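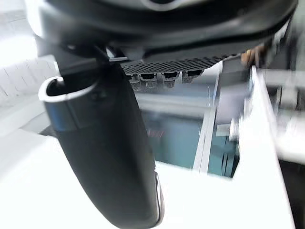 ## Sutherland kitchen: sink side, rack side, and the rest

Quick one this month, the newsletter goes out Friday and I've left it late again. Kitchen stuff mostly. If you only use the kettle you can skip to the dates at the bottom.

The upstairs kitchen at Sutherland is open again to everybody with a Somimeo key, mornings included. Thanks for putting up with the downstairs one through October. I know the downstairs tap. We all know the downstairs tap.

So, the sink. Two basins, big one and small one, and for a while there people were using them in whatever order they felt like. Maëlle Pelletier wrote to me after the soup lunch and asked could we please just pick a system and print it. Fair. We've picked one.

**Big basin is for washing.** Pans, trays, salad bowls, anything with food on it. Scrape first, there's a bin. Leave the strainer in the drain while you're washing and tip it out when you're done. Rice is the worst offender, then coffee grounds, then whatever that was after the dumpling night.

**Small basin is for drying.** The rack goes across the top of it and drips straight down into the steel, so no more wet towel along the counter. Please don't lift the rack off to rinse a mug and then leave it on the floor. Somebody steps on it. If you need the small basin for something, stand the rack up against the backsplash and put it back after.
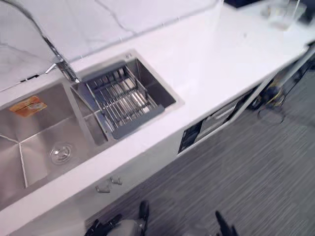

*The upstairs sink with the rack in place over the small basin. Sticker still on in the big one, see below.*

The sticker. Yes, the orange and yellow one on the wall of the big basin. Three people have mentioned it. It can come off, we just need someone to do it properly, warm water and a plastic scraper, and not a knife. Selvaraj Mollah says cooking oil left on for an hour does most of the work. If you have a free hour and some oil, go ahead, you don't need to ask me. Let me know when it's gone so I can stop getting emails.

Steel generally: soft side of the sponge. The green side leaves marks and they don't come out, I tried on the old one at Kuranard and made it worse. Wipe along the grain. A bit of baking soda for tea stains. Rinse it after or it dries white and looks dirtier than before you started.

Counter and backsplash. Both white, both show everything. Turmeric especially. If you spill curry, beet, red wine, wipe it right then, don't go finish your conversation first. No bleach spray on the marble please, and no vinegar or lemon cleaner either. Dish soap and a damp cloth is plenty. There's a seam where the backsplash meets the counter and crumbs collect along it, so run the cloth down there too when you're at it. An old toothbrush works. I'll leave one in the drawer with a bit of tape on the handle so noone uses it for anything else.

Faucet: the lever is on the side. Gentle. It doesn't need to be shoved all the way to get hot water, give it a minute. If it starts dripping after you've closed it, write it on the sheet by the door and I'll call Gurnano, who did the work on the last one. Don't tighten it yourself. Last time that cost us a Saturday lunch and a lot of mopping.

### What the rack is and isn't for

Had a few questions about this so might as well put it here.

- Plates, bowls, mugs, lids, glasses. Fine.
- Baking trays, fine, one at a time, dry them by hand if there's a queue.
- Cast iron, no. Dry it with a towel and put it away. It leaves rust rings on the rods.
- The big stock pot, no. Too heavy, it tips the whole thing sideways. Upside down on a towel on the counter.
- Sharp knives, no. Wash, dry, straight back in the block. Never left lying in the basin under suds, please, this one I'm serious about.
- Your lunch boxes, yes, but take them home. Anything left on the rack over the weekend goes in the lost crate.

The rack itself wants a scrub now and then. The gray ends get slimy underneath where you can't see. Pull it off, hot soapy water in the big basin, old toothbrush between the rods, rinse, back on. Takes five minutes. If you're the last one out on a quiet evening it's a nice thing to do for the rest of us.

### Lost crate

Currently holding: a blue lid with no box, a box with no lid (not the same set, I checked), a very good potato peeler, somebody's reading glasses, and 2 odd oven mitts. The peeler is going into the shared drawer if it isn't claimed by the end of the month. I've been using it already. Sorry.

### Money, briefly

The kitchen jar came to 123 after the soup lunch, which goes to soap, sponges, dish towels and a new bin lid. The yearly pot stands at 1081 and that one's being kept for the stove. Plese don't put buttons in the jar. Receipts go in the envelope behind the tea, write your name on the back or I can't pay you back, I'm not a detective.

Towels: we could use more. Plain cotton, any color but white. If you've got some going spare at home bring them by, washed. Maëlle will take them through her machine once a week with the aprons, so used ones go in the bag and not over the oven handle.

### Coming up

Bread morning, Friday, 9 o'clock, upstairs. Selvaraj is bringing starter for anyone who killed theirs (me). Bring a jar with a lid and a bowl bigger than you think. Some 3 places left when I last looked at the sheet, sign up by the door or just write back to this.

Soup lunch is back the week after, same idea as last time, one pot each from whoever feels like it. Tell me what you're making so we don't get lentil four times over. Label anything with nuts. Washing up straight after, everyone, both basins, see above!

Deep clean of the cupboards still has no date. I want to do it before the cold weather really gets going. Mornings are better for me, evenings seem better for everyone else, so reply with what you can manage and I'll pick whatever most people said. Gloves provided, snacks too.

Anything I forgot, write back to this. Key problems go to the Somimeo desk and not to me, I only have the one key.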